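Open slow. Let them find seats. If Fares Daher is in the front row, do not make eye contact until the budget part.

Story first: the Porthorpe footbridge, 1,764 complaints, nearly all about the wobble. Pause. Engineers said the wobble was fine. The engineers did not push strollers.
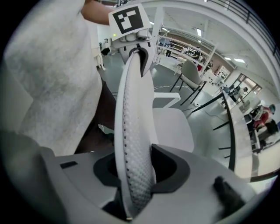 PART 2: WHY WE LIKE CURVES

Leave the slide up while you drink some water. A curve looks expensive even when it's cheap — Majali built two arches for the price of a bus shelter and still got a magazine cover.

Credit Yara Nseir for the load numbers. She'll correct them anyway.

Skip the Suvow section if you have under four minutes. Nobody has ever missed it.

Questions. Repeat each one into the mic, even the long one from Stellan.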